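Donell Releases Cell Planning Service for Mobile Manipulator Buyers

Fixed-price package covers floor survey, gripper specification and spare parts budget before a purchase order is issued

APRIL -- Donell, a supplier of planning and integration services for light automation, today announced general availability of its Cell Planning Service for organizations preparing to buy mobile manipulators, fixed arms or a mix of the two. The service is sold separately from hardware and carries no obligation to buy equipment through Donell.

The package is intended for laboratories, test kitchens and small assembly sites that expect to place their first or second robot order in the coming budget year. It produces a single planning file in which each line item is tied to a task, a location on the floor and a replacement interval. Purchasing departments can import the file into a spreadsheet or attach it to a capital request.

Donell developed the service with Nijs, which supplies work tables and mobile base accessories, and with Elon, a maker of gripper fingers and replacement contact pads. Elon parts are listed in the planning file by default. Customers may substitute parts from other sources, and the file recalculates spares quantities when they do.

Early planning work was carried out at the Deltano shared workspace, where fixed and mobile equipment operate on one floor alongside office furniture and ordinary household items. Table height, reach over table edges and clearance between bases were recorded for each work position.

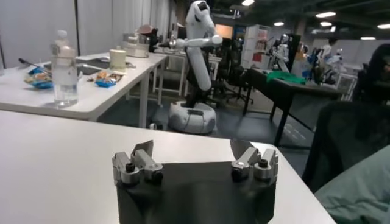 Open gripper at a white work table, with a humanoid robot on a round mobile base at the table behind. (Photo: Donell)

The planning file is divided into four sections: floor and furniture, manipulators, end effectors, and consumables. Floor and furniture is completed first. Donell found that table dimensions and aisle widths were the entries most often missing from capital requests, and that correcting them after delivery usually meant a second furniture order.

The end effector section records finger opening, pad type and mounting hardware for each task. Buyers enter the objects to be handled, such as bottles, cups or flexible packaging, and the file returns a finger set and a pad replacement interval. Mixed object lists are accepted. Where a single finger set cannot cover the full list, the file shows the cost of a second set next to the cost of removing the object from the task -- a comparison several pilot customers had requested.

Consumables are calculated per 900 operating hours. Pads, fasteners and cable sleeves are listed with a reorder point and a storage location. Batteries for mobile bases are listed separately, as many sites charge them to a different account.

Each engagement includes 2 site visits and a written review of the completed file. Standard turnaround is 42 days from the first visit. Sites with floor areas of up to 300 square meters are covered by the fixed price; larger sites are quoted individually. Visits are scheduled on business days, with Sunday visits available at extra charge for sites that cannot interrupt work during the week.

The service does not include safety certification, network configuration or operator training. Donell will supply the planning file to a third-party integrator on written request from the customer.

Availability

The Cell Planning Service can be ordered now through Donell and through Nijs sales offices. Customers who bought a Donell floor survey in the current budget year may apply the survey fee toward the package. Quotations are valid until the end of the quarter in which they are issued.

About Donell

Donell provides planning, layout and integration services for light automation. Its customers include research laboratories, test kitchens and contract assemblers.

Press contact: Donell Media Office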